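Zallov Publishes Handling Rules for Hand-Held Gripper Recording

DRUDVILLE, January 19, 2025 - Zallov today published a set of working rules for people who record manipulation tasks with hand-held grippers. The rules run to 22 pages and apply to all Zallov sites and to contractors working under the Cuesta program.

The document covers marker placement, strap fit, workspace preparation and session length. Operators must check that marker cubes are seated firmly before each take and that coded faces are clean. Continuous recording is limited to 41 minutes, followed by a break away from the desk. Cables within arm's reach must be routed clear of the working area or noted in the session log.

A draft was tried out in November over 515 sessions. Reviewers returned about 70 comments, most of them on wrist straps and on how to log a dropped object. The strap section was rewritten as a result.

"We had three sites doing this three different ways," said Keegan Goodwin, who edited the rules. "Now there is one procedure, and a new operator can read it in an afternoon."

Ordinary desks remain permitted as workspaces, and everyday items such as cups may be used as task objects.

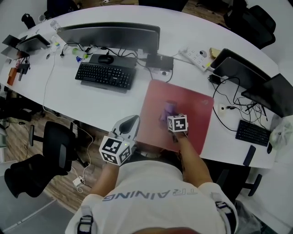
According to Gintarė Kuusk, the session limit is still too long for work done with one arm extended, and she would like it shortened in the next revision. Zallov will take further comments on the limit from operators and site leads.

The rules are available on request from the Zallov office in Drudville.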